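Rurnbridge Bedding and Clothing Bank
Progress report to the Zellton Fund
March 29, 2020

Dear Thabiso Molefe,

Thank you again for your patience with us, and for the kind note that came with the second payment. It has been a busy stretch since November and I am very glad to say that most of the news is good!

Bedding

Blankets are still what families ask for first, and warm fleece ones go almost as soon as we have them on the shelf (the flowery ones quickest of all, whatever people may tell you about plain colours).

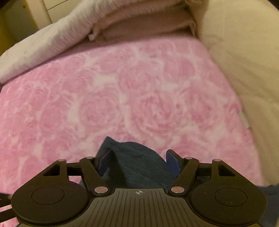 We have spent 2,451 of the grant so far, nearly all of it on bedding and on the washing of it. Jacobs Laundry has kept its price where it was last year, which was generous, and we now send a load every 4 days. The single duvets were dearer than I had planned for, so I have moved a little across from the printing line and hope you will be happy with that.

Clothing

Children's coats came in well, but we are short of jeans and work trousers in the larger sizes. Vistura Housing has let us put a collection box in its front office, and 20 households have signed up for the spring swap.

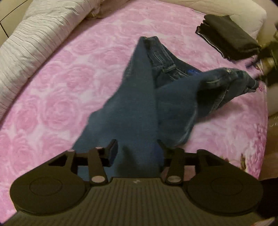 Still to do

The swap itself will have to wait until we can gather safely. In the meantime we are leaving parcels on doorsteps, with three drivers sharing the rounds.

With warm thanks from all of us,
Mbali Masilela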